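Fluvari School of Hospitality Service
Dining Room Operations, Unit 11: Table Layout and Plate Placement
Handout prepared by Kwaku Agbeko

Last updated: 3 February 2024

Students are expected to read this handout before the practical session and to bring it with them. It replaces the August version, which should be discarded.

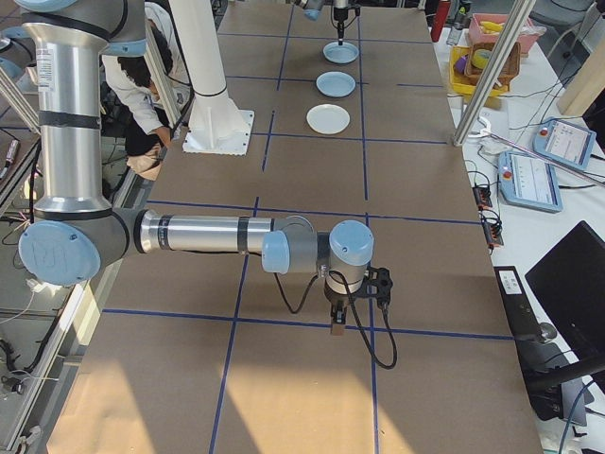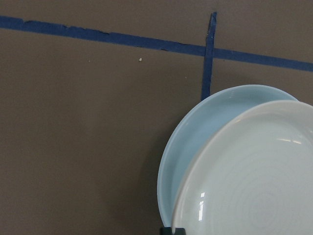 Plate placement is the first step in laying a table, and every later step depends on it. Flatware, glasses and napkins are all positioned from the plate, so an error of an inch at this stage is carried through the whole setting. For this reason beginners work on a marked surface before they are given a bare one. Strips of dark blue tape on a brown tabletop are easy to see from a standing position, and a round plate set down among them shows at once whether it is centered in its square or drifting toward a line. The edges of painter's tape are often ragged where the tape has been torn. Students should therefore judge distance from the middle of the strip - never from its edge.

11.1 Handling

Plates are carried by the rim and underside. The thumb rests flat along the rim and does not reach into the well. A plate is lowered straight down and released only when its full base is in contact with the table. Sliding a plate into position is not accepted in the practical, as it marks the surface and pulls at the linen in a dressed room.

11.2 Working in a column

When several plates are to be set in a line, begin with the one farthest from you and work back. Reaching over a plate already placed is the most common cause of misalignment. After the last plate is down, step to the end of the table and look along the column with one eye closed. Correct the plate that is out of line and leave the others alone.

11.3 Color

Where two colors of plate are in service, the order is fixed by the layout card. Quartey cards list the color at the far end first. If no card is issued, the student asks the instructor before starting.

11.4 Side surfaces

Items not yet in use are kept off the dining surface. Bottles stand toward the back of the side table, and small items are held in a tray or bin. Clearing follows the reverse order of laying - nearest plate first.

Assessment

The practical carries 53 points. Points are deducted for sliding, for touching the well of the plate, and for any plate that crosses a marked line. Students who miss the session must arrange another time through the Unit office, Room 878.

Reading for the next unit: Inside the Dining Room, chapter on flatware.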